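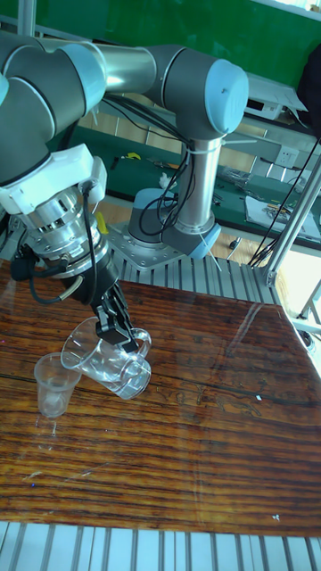 The pouring setup, arm tilting the pitcher over a cup.

The second arm is on hold until the budget opens again in August, so I have been going through what the first one cost us and what I would order differently. Most of it concerns the parts that were not on the original quote.

The arm itself was the easy line. We had two quotes, one from Flemance and one from Zultier, and they were close enough that lead time decided it. Flemance could ship from stock. Zultier wanted a deposit and would not commit to a week. I still prefer the Zultier pendant, but not enough to wait for it.

What I under-planned was everything between the wrist and the object. The quote listed a parallel gripper and said "compatible." Compatible meant that somebody sells an adapter. We ended up printing our own flange in white plastic, which is fine for a plastic pitcher and a disposable cup. I would not trust it with much more. A machined one from Mägi came in at $602, and I turned it down in the spring as a lot of money for a spacer. It is on the list for the second arm. A printed flange flexes a little under load, and with a pitcher held out to the side that flex shows up at the spout.

Payload is the other thing I would check earlier. The number on the data sheet is for the bare wrist. Take off the coupling, the gripper, the flange and the cable, and then take off whatever the load does when it hangs away from the flange center. Water also moves while you tilt it. Do this arithmetic before choosing the arm size. I did it after, and we got away with it.

Cable routing got no budget line at all. We run the bundle along the outside of the links with small ties, and there has to be enough slack at the wrist for the full tilt. Too little and it pulls; too much and the loop catches on things. A proper dress kit from Rundine is priced with the second arm. I have left it in as optional, knowing that optional lines get cut first.

The base was money well spent. It is a square plate bolted down to ribbed aluminum extrusion, and the slots mean the arm can be moved without drilling anything. The whole platform, with plate and hardware, was $2081. That looked high next to the arm quote and looks reasonable now. For the second station I am asking for the same profile so the brackets swap over.

The tabletop I would change. It is glossy wood, it was already in the building, and it cost nothing. It also reflects the window, the arm and the pitcher. Clear plastic is hard enough for a vision system without a second copy of it underneath. A matte top goes on the list, along with a blind for the window. Both are cheap. Neither can be charged to the equipment code, so they have to come out of consumables, where they compete with cups.

Current order for the second station, by priority:

Arm, same model, from Flemance
Extrusion platform and plate
Machined flange
Matte tabletop
Spare gripper fingers, two sets
Dress kit (optional)

I have not included a second force-torque sensor. If the first months of pouring work show that we need force data at both stations, it can go in as a separate request. The flange drawing has to leave room for it either way, so I am asking Mägi to quote the longer bolt pattern now.

Still open: whether the service contract covers one arm or both. The wording I was sent can be read either way, and I have asked for it again in writing.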